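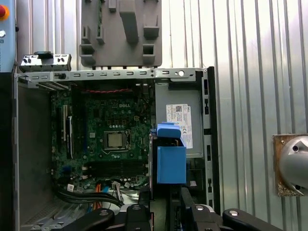
Speaking at the town council: notes for the Toledo talk
August 2019

Start slow. Let people find chairs and coffee. Say hi, say where I'm from (Pradley, a small town, no reason to have heard of it), and say I've never held office and don't plan to. I ran up the steps of our town hall the first time with my speech in my coat pocket, and I was so nervous I signed the wrong sheet. I signed up to speak on a liquor license! The clerk was very nice and moved me over.

Ask for hands: who has spoken at a council meeting? Who has gone and meant to speak and then didn't? The second group is the one I'm really talking to tonight.

WHAT THIS IS ABOUT

Public comment. The bit of the meeting where anyone can walk up to the microphone. It's a small piece of how a town runs and I've gotten kind of attached to it. In Pradley you get three minutes. Other towns do it differently, so look up your own rules before you go, they're usually on the back of the agenda or buried on the town website under something like "Procedures."

I'll tell the Tondeline Road story and stop along the way for the useful parts.

THE TONDELINE ROAD STORY

Tondeline Road runs from the old part of Pradley out past the school and on toward Irker. For years there was a crossing guard at the bottom of the hill in the mornings and again in the afternoons. Then in June the draft budget came out, and the afternoon shift was gone. There wasn't an announcement or a letter home. It was a line in a table, under "Contracted Services, Other," and the number was smaller than last year's.

I only found it because I was looking for something else (leaf pickup, if you want to know, and I never did find leaf pickup).

Pause here. Useful part: the draft budget is public and you can ask the clerk for last year's to lay next to it. Read them side by side with a ruler. It's dull, bring a snack. When a line has shrunk and you don't know what it is, call and ask. I called and the person who picked up told me right away. She'd been expecting somebody to call.

So I told my neighbors, and they told their neighbors, and by the night of the hearing we had 19 people signed up to speak. In Pradley that's enormous. They had to bring chairs in from the license office.

And it went badly! Tell this part properly, don't rush it, people like it.

We all said the same thing. Person after person got up and said the hill is steep, the cars come fast, please keep the guard. By the middle of the list you could see the council had stopped writing. One of them was very clearly reading the next item. People at the back started going home to put kids to bed. And when it was my turn I had my whole speech written out, and every sentence of it had already been said, and I read it out anyway because I couldn't think what else to do.

They thanked us and put the vote off to the next meeting.

WHAT WE CHANGED

Slow down for this section, it's the main thing I want people to leave with.

We met in my kitchen before the next meeting and split it up. Each speaker got one piece and kept to it. A dad who drives that road for work talked about sight lines coming down the hill. A grandmother talked about the afternoons, when the sun is right in the drivers' eyes -- I had never thought of that and I've lived there forever. A high schooler talked about which kids walk home alone and which ones go in a bunch. I took the money, as I'd already been through the table with my ruler.

We also cut the list way down. Everyone else came and sat, and when a speaker got up, the people who agreed stood up quietly behind. Check whether your council allows that. Ours did, but I've heard of chairs who don't like it, and you don't want to spend your time arguing about standing up.

And we asked for something. The first night we'd only said "please keep the guard," and I think that sounded to them like a wish. The second time I said, would you please restore the afternoon shift to last year's amount and take it from the line for the entrance signs, and I gave the page. Somebody up there turned to the page. I heard the paper.

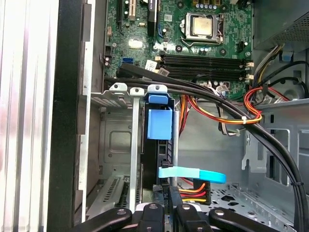

Isn't it all decided before the meeting starts, a man in Irker asked me when I gave an early version of this talk, and aren't you just letting people perform for a council that has already counted its votes?

It's a fair question and I want to take it seriously, someone here will be thinking it. Sometimes, yes, I believe it is decided. I've sat through items where the whole thing took less time than the pledge. But on the small stuff, and a lot of what matters to your street is small stuff, I think plenty of council members walk in without a strong opinion. They have a thick packet and a day job. They've read the zoning case carefully and skimmed the rest, which I would too.

He came back at me and said then you should be calling them at home before the meeting. And he's right! So I've added it.

Useful part: write to your council member ahead of time. Keep it to a few lines. Say what street you live on. Say which item you mean and use its name from the agenda. If they write back and want to talk, talk. You can do that and still speak at the meeting, I'd do both.

(If the room is lively, take questions here for a little while. If it's quiet, keep going.)

THE VOTE

People always want to know how it came out, so don't make them wait too long.

We got the afternoon shift back, but only up to the winter break, and after that it comes up again with the midyear budget. Two members voted no. One of them came over afterward and told me she thought the guard was a school district cost and the town shouldn't be carrying it. I didn't agree, but I hadn't known that argument existed, and now I've been to two school board meetings about it. So that's my evenings gone.

I don't want to oversell this. I can't tell you whether it was the speeches. It could have been the letters, or it could be that someone up there drives home down that hill. I just know the second night felt different from the first and that they asked us questions, which they hadn't before.

THINGS I'D DO IF I WERE YOU

Go to a meeting where you don't care about anything on it. Sit near the side. Learn who chairs and how they call people, and whether the microphone squeals.

Write your comment out and then read it aloud with a timer. It'll be too long. Mine always is. Take out the part at the start where you say how long you've lived in town -- I know, everybody wants to keep it, I want to keep it too.

Say your request first. If the buzzer goes you've at least said it.

Don't wave a phone around to play them a video. Print the thing and hand copies to the clerk.

Be nice to the clerk. The clerk knows when the packet goes out, what form to use, and which rule they enforce and which they let slide.

If you shake, you shake. Hold on to the sides of the podium. Mine wobbled.

If someone says something on the other side that bothers you, write it down and leave it for next time. We had a neighbor shout from his seat at that first hearing and it was the only part that made the Irker paper.

BEFORE I STOP

Mention the sign-up sheets by the door. Anyone who wants the side-by-side budget page I made for Tondeline Road can leave an email address and I'll send it. It's a messy spreadsheet with my notes all over it, but you can wipe our numbers out and type in yours.

Then ask what's on people's own agendas at home. Last time this part ran longer than the talk, and a couple from the same street found out they'd both been writing to the council about the same drain. Leave room for that. Ask the host when the building has to be locked up.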